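Home | Sites | Checklists | Log in

Filed under: Data Collection / Home Visits

Gripper Session Check, Vormont Site, Saturday

1. Finger pads
Pass. Blue pads on both fingers are seated flat. Wipe them down between sets.

2. Screws and bracket
Pass. Hand-tight, none missing. Recheck after 13 picks.

3. Opening and closing
Pass with comment. Full travel is fine, but the trigger feels stiff on the way back. Gellen tool kit has the grease.

4. Table and objects
Pass. Fruit set with two sweet potatoes and a mandarin in front, the rest farther back. Keep the phone and the book out of the pick list.
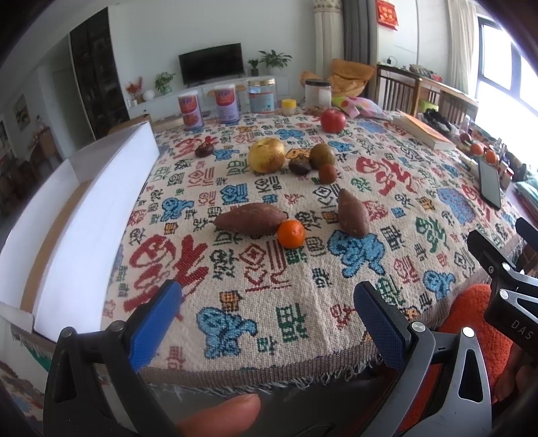 5. Operator hand position
Needs work. Keep fingertips back from between the gripper arms. Kingi rejected 3 clips for this in January.

6. Storage
Pass. Card cleared at start. Clip numbering picks up at 1495.

7. Walkway
Open. Move the big white box before anyone works from that side.

Recent items
- Zarel pad replacement notes
- Kitchen session check
- Clip naming rules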